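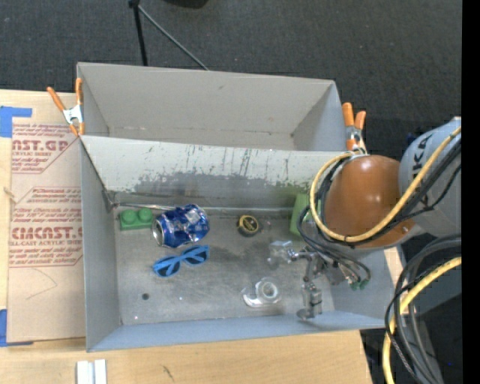
Front bin, mixed objects, arm over the right half. Rear bin is for the sorted things.

Notebook, tidying task, September, started after lunch

The question from Flesura is still the same: can the machine clear up a teenager's desk drawer, yes or no. My answer for today is "partly", and I write down why before I forget.

Settings: Skarnia grasp planner, old weights, speed at 40 percent. I did not touch the Piras calibration. Both orange clamps checked before the start, please keep checking them, the bins moved on us last month and we lost an afternoon.

The soda can is the easy one. It is crumpled, but the fingers do not care much about this. The green block is also fine when it is not too close to the corner. Now it is close to the rear left corner, so I expect trouble with the wall.

Sunglasses: 4 tries, 2 good. The planner likes to take them by the lens, which I would not allow at home. I want to forbid this area, but I don't know yet how to do it without forbidding also the frame.

Tape dispenser: bad. It is clear plastic and the depth has holes exactly where we want to grasp. Same problem as with the drinking glasses in the Grukley kitchen test.

One cycle takes some 3 minutes with the retries. A child does the whole bin in less, if you can make the child start.

To do:
- repeat the dispenser with a matte sticker on it
- move the block to the middle, compare
- ask Flesura if transparent things are counted in the score
- order more blue tape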